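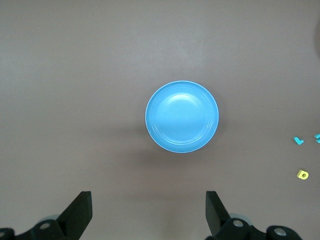 4. Setting out the bowl

4.1 Clear the table and wipe it down with a damp cloth. Dry it before you put anything on it.

4.2 Place the blue bowl near the centre of the table, right way up, with nothing in it. It should sit flat on its base. If it rocks, check for crumbs or a bit of tape stuck underneath.

4.3 Run a finger around the rim. Replace the bowl if you feel a crack or a sharp spot.

Note: The bowl is plastic and shallow, with a sloped wall and a flat base. Any bowl from the Drirkex tableware set of the same colour and size can be swapped in. The spare part number is 3536.

4.4 Leave the bowl empty until the rest of the place setting is ready. Cutlery goes down first, then the cup, then the food.

CAUTION: Do not put the bowl in the microwave or on a warm stovetop. Food hotter than 82 degrees can soften the base - let soup and porridge stand before serving.

4.5 Fill the bowl no higher than the bottom of the rim. For anyone who has trouble with spills, half full is plenty. You can always top it up.

Washing and storage

1. Scrape leftovers into the green bin and rinse the bowl under the tap.

2. Wash by hand in warm, soapy water, or use the top rack of the dishwasher. Use a soft cloth on the inside, where food catches in the rings between the rim and the base.

3. Air dry upside down on the rack. A tea towel is fine if you need the bowl again right away.

4. Stack no more than 5 bowls together. Taller stacks tend to stick, and pulling them apart can split the rim.

Note: Tomato sauce and curry may leave a stain. A paste of baking soda and water, left on for an hour, takes most of it off. Don't use steel wool or scouring powder - both will dull the colour.

If a bowl is damaged or missing, write the part number on the kitchen sheet and give it to Humaira Mughal or Tekle Feyisa. Replacements come with the June order. For place mats and cups, see section 5.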